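Teaching the robot to tidy the lounge

Do your demonstrations in the simulated room first. A bad run there costs you a reset and nothing else.

Set the Norkance gloves to 70 per cent speed. At full speed most people overshoot the cushions.

Start each run with the arm low and clear of the sofa. Reach over the seat from the front, open the hand early, and take a pillow by a lower corner. Pinching the middle bunches the cover and the pillow swings.
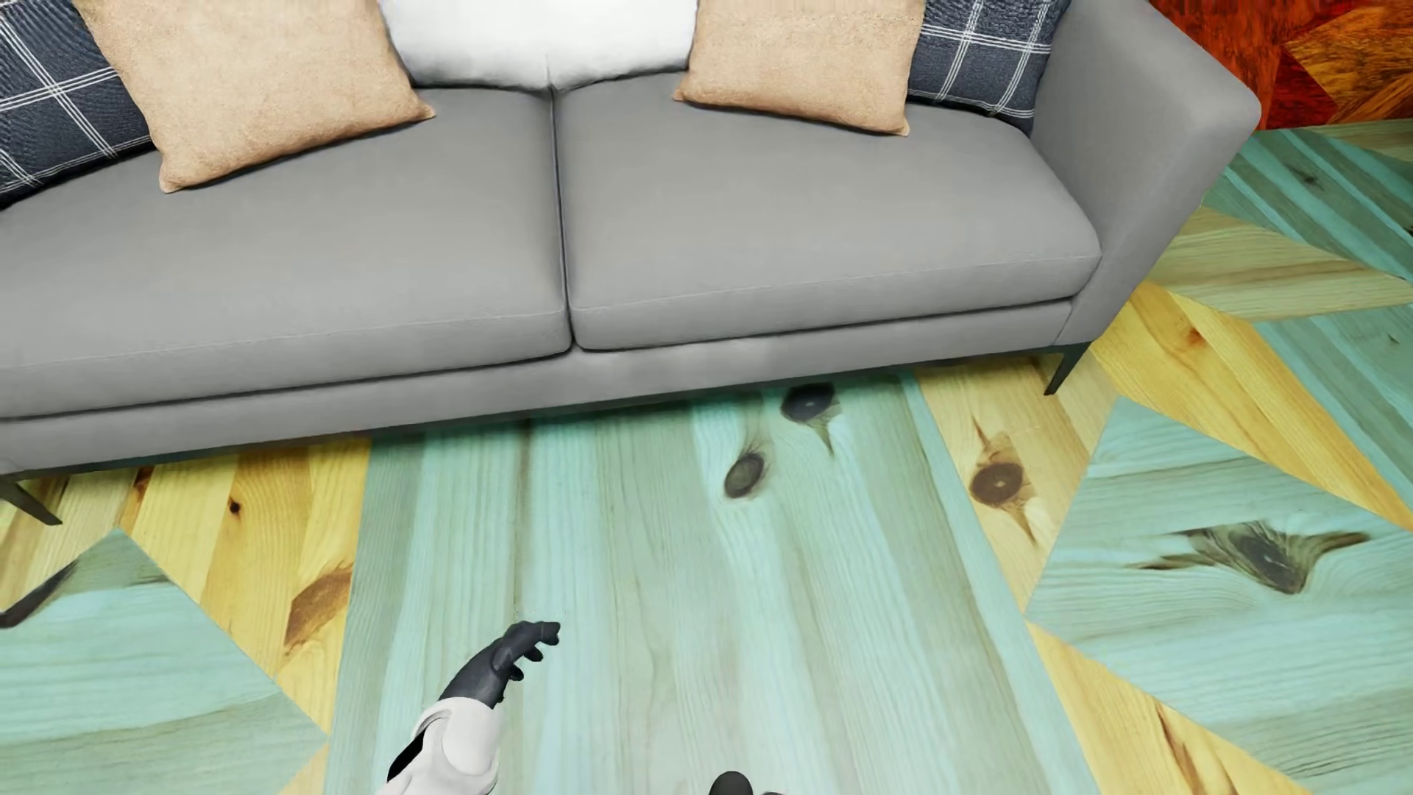
Keep your own wrist straight. If it starts to ache, pause the recording and reset your chair. Runs done with a sore wrist have a wobble in them, and the robot will learn the wobble.

Do one pillow per recording. Name the file by colour and side, such as "plaid left", so you can find it again in Triltholm. Delete anything where you hesitated for more than a breath.

Walking is recorded separately. Use the foot pedals, take short steps, and stop square to the armrest before you turn the body. 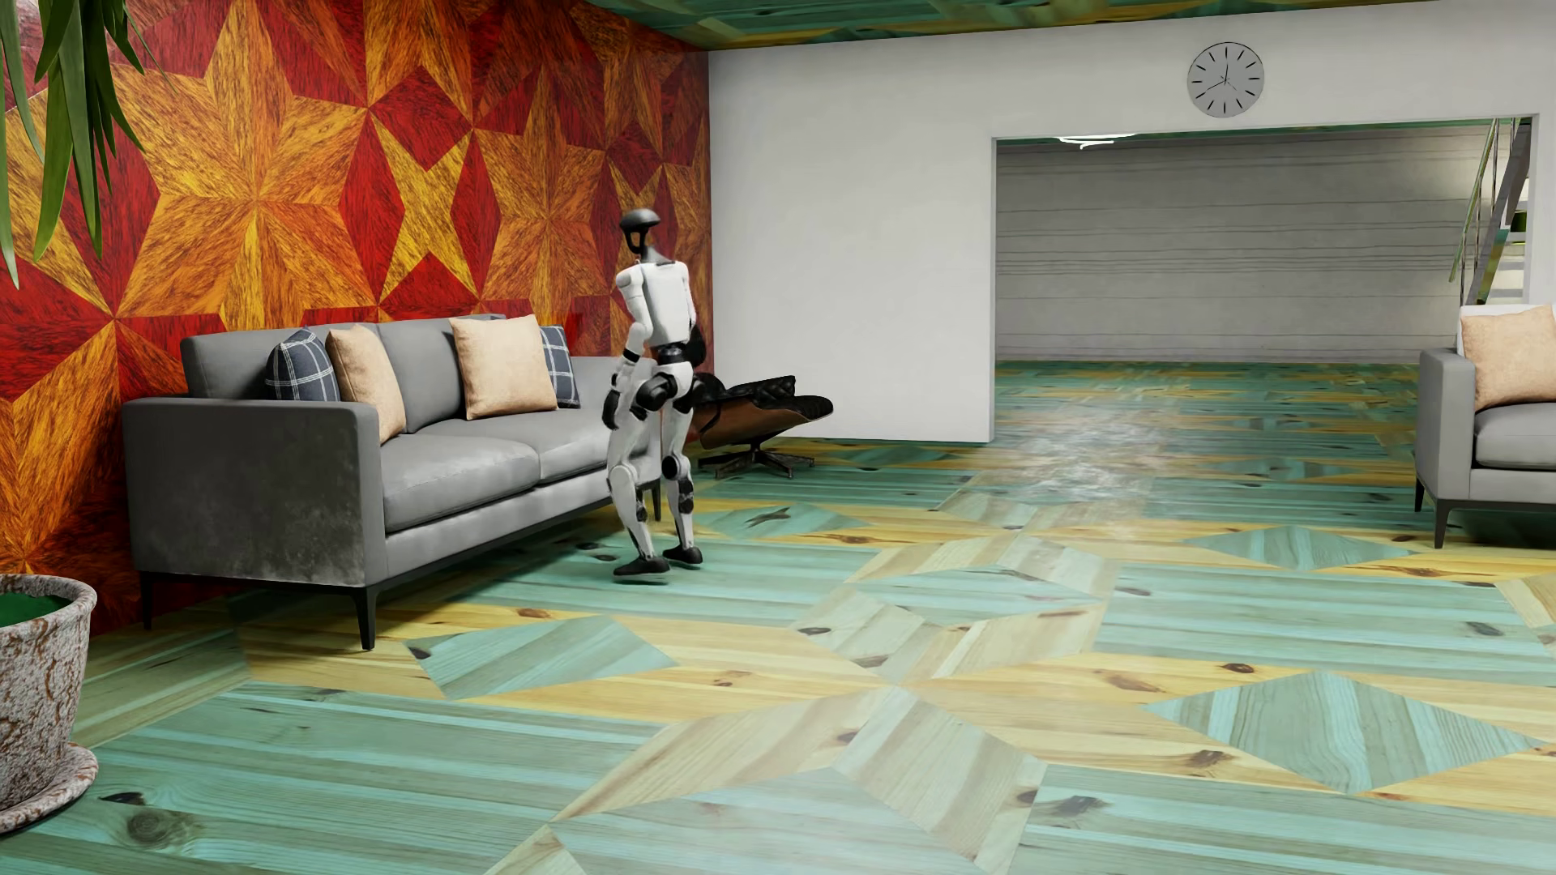 Save a copy at the end of each step. Ikwood keeps the last 300 recordings and drops the oldest without asking, so move the good ones to another folder before supper.

Change the starting spot a little every few runs. If you always begin from the same floorboard, the robot gets lost when it starts from any other.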